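From: Bit-na Hwang
To: handheld-demos list
Date: Apr 30, 2026
Subject: Re: [handheld-demos] How many demos before it's worth training?

Soon-im Na wrote:
> We've got a Myung handheld at the Torbridge workshop and two people
> keen to learn it. The task is picking up a flat wooden spoon and
> laying it in a tray. Before I book the bench for a whole week, how
> many demonstrations did you collect before the first policy did
> anything sensible? And did you go handheld the whole way, or mix in
> teleop?
>
> Also wondering whether finger pad condition matters much. Ours
> are the original set.

Hi Soon-im, and hi all,

Great task to start with! Flat things on a flat table are harder than they look, and you'll learn heaps from it.

Our first run at Drerkotstead was 185 demos of a very similar job (butter knife into a cutlery tray), all handheld, two of us swapping over whenever our wrists got sore. The policy trained on those would reach for the knife nearly every time and then close a finger's width above it. Maddening, but also kind of thrilling, seeing as it had clearly got the idea. We got to 800 by September and by then it was doing the whole job on most tries, with the knife lying at any angle you liked.

I reckon you could get there with fewer. A lot of our early ones were too much alike. We both favoured the same approach from the right and the knife hardly moved between takes. Once we started tossing it down anywhere and beginning from odd heights, every new batch helped noticeably. If you do one thing, do that.

On teleop, we did 19 episodes with the leader arm and stopped. It's lovely for tasks where you need to respect the robot's real reach, and Fison people on this list will tell you so, but for quick tabletop picks I was three times slower and much jerkier. I'd keep it for recoveries: let the policy get itself into a muddle, take over, and show it the way out. Those have been worth far more to us than their number suggests.

Go slowly on the close, too. I used to snap the fingers shut because it felt efficient, and the policy learnt to snap as well. A steady squeeze with a short pause before lifting gave us much cleaner behaviour — you'll feel silly doing it for the first dozen and then it becomes habit.
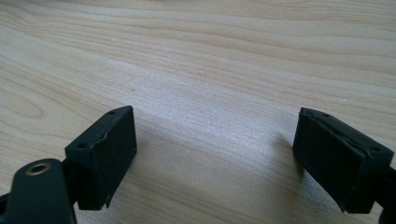
As for pads, yes, I do think condition matters, mainly on thin objects. Once the covering starts lifting along an edge, the first thing to touch the spoon can be a loose flap, and your hand quietly compensates in a way the arm won't. I look at both faces, top edge and bottom corners, before each session and write down when a pad gets changed. Try to have the same covering on the handheld and on the robot, or at least know when they differ.

I've put our session sheet in the list's files area, 14 lines, nothing fancy. Change whatever you like, and please post your first rollouts even if they're woeful. I love the early ones!

Cheers,
Bit-na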